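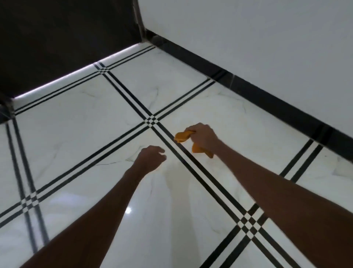 November, evening, workshop. Still chewing on the axe placements from the weekend, so I'm putting it all down before I forget which pick was which. Short version: the Bukach picks with the reprofiled tip hook better than the stock ones on small edges and are a menace in frozen turf, where they go in sweetly and then don't want to come out. I went through three file strokes too many on the left one and now the first tooth is a bit thin. Anyway, thin tooth. I've marked it with a dab of nail polish so it stays off anything serious.

Turf sticks first, because that's what I actually set out to learn. We had the bank below the Findano buttress, north side, frozen on top and suspiciously soft underneath. Ilse Bauerfeind came along and swung the stock picks while I swung the new ones, then we traded halfway. One swing with the reprofiled tip was usually enough. With the stock pick I wanted two. But getting the tool back out! I was levering and swearing and at one point I had my adze banging against my own helmet. Ilse said the same thing with fewer words. I think the top edge needs a bevel. I left it square because I was lazy and because it looked nice that way, and it's the top edge that has to cut its way back out. Plan is to bevel the last 35 mm on the right pick only, leave the left alone, and compare.

Hooking was a different story. There's that sloping rail on the second pitch, the one everybody grumbles about, and the new tips sat on it like they'd been glued. I hung there long enough to place a wire, take it out, decide I'd had it right the first time and put it back. With the stock picks I skated off twice before I even got weight on. Ilse got them to hold by keeping the shaft dead still and pulling straight down, so some of that is just my footwork (my front points were all over the place, see next).

Crampons. I'd sharpened the front points the night before and forgot to check the bolts on the Sasaki pair afterward. Left one had backed out nearly a full turn by the top of pitch one. I could feel a wobble and blamed the boot. Thread locker on both sides tonight, then leave it to cure and don't touch it. Note to whoever borrows them next: the spare bolts are in the little tin with the heel bail, and the hex key is taped inside the lid.

Protection notes, for the file. The crack on pitch one was iced right to the back and I spent ages scraping. Cams were useless in it, they just slid out looking pleased with themselves. A big hex hammered in sideways was great. Belay at 18 meters is fine but cold, it catches every bit of spindrift coming off the left wall, so next time I'd run the two pitches together. The ropes would reach. Drag might be bad around the corner unless the first sling is a long one.

Rope stuff: the Nokelia half ropes froze up by early afternoon. They were treated new two winters ago and I've washed them once since. They went stiff as wire and feeding them through the belay plate took both hands and a lot of patience. I want to try the wash-in treatment on one rope and leave the other as is. Same weather, same plate, and we'll see which one Ilse complains about. If neither gets better they can retire to summer duty.

Weights, since I keep getting asked. The reprofiled picks came out a couple of grams lighter than stock, so nothing you'd feel. The head weights add about 100 grams to each tool, and that you do feel, good on the turf and horrible by the end of the day when my forearms had gone. I took them off for the last pitch and didn't miss them.

To do before next time out:
Bevel top edge, right pick only.
New left pick, or at least order one.
Thread locker, both crampons.
Wash and treat one Nokelia, mark it with tape at both ends.
Find the other long sling. I had it at the car.

Ilse wants to try the line left of the corner when it's had another cold week. It looked thin to me and the turf stops halfway, but there's a groove above that might go if the hooks are there. Bring the small pegs - and the thicker gloves, my right hand is still sore.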